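Pouring demos: keep the failed ones or throw them out?
Posted in: Data collection and teleop

wanness_bench
Friday, April 23, 2021
We're building a pouring set for Westier, bottle into cup, two arms, white cloth and white table. So far 3,657 episodes are logged and 1,291 of those are marked bad by the operator: missed the cup, slipped grip, stopped too early. I was going to delete the bad ones before training. Then somebody here said last month that was a waste. We clamp the bottle low on the body and it stays the same one all week, scuffs included. 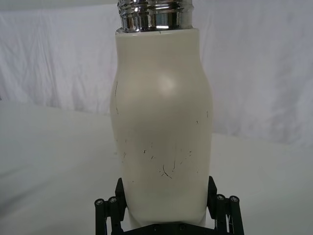
pirzada
Don't delete them. Split each one at the point where it went wrong and keep the first part. The reach and the grasp are usually fine even if the pour isn't.

tomcat_88
Disagree. I tried splitting on a drawer task and the cut points were all over the place because three of us were marking them. The policy learned to pause right where we cut. Took a week to find. I'd drop them and record more.

wanness_bench
How many more, though? We get 14 good ones an hour on a decent day. Replacing 1,291 at that rate puts us past June.

pirzada
Then have one person mark all the cuts. That was your problem, tomcat, not the splitting.

tomcat_88
Maybe. One person marking that many gets tired and sloppy too.

risik_user
Are you varying anything besides start position? Same bottle and same cup for that many episodes worries me more than the bad ones.

wanness_bench
Start position and which arm does the pour, so far.

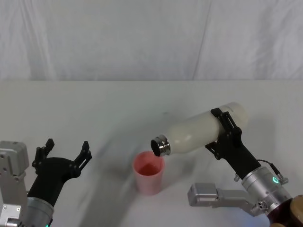

Labels are the other thing I need to settle this week. Right now we have one tag for the whole episode and I want to move to 5 phases, with the tilt as its own phase. The hard part is where tilt ends and pour begins. With the bottle nearly flat and the neck over the pink cup, two of our operators call it tilt and the other two call it pour. I'm leaning toward starting pour when the mouth is past the rim, whether or not liquid is moving.

risik_user
Use the wrist angle. Pick a number and let a script do it.

pirzada
Angle won't work if the fill level changes. A full bottle pours a lot earlier.

risik_user
It doesn't have to match the liquid. It has to be the same every time.

tomcat_88
Agree with risik on that one. Still say drop the bad episodes.

wanness_bench
OK. Script for the phase line, one person on the cuts, and I'll train with and without the split ones. Will post both numbers in this thread.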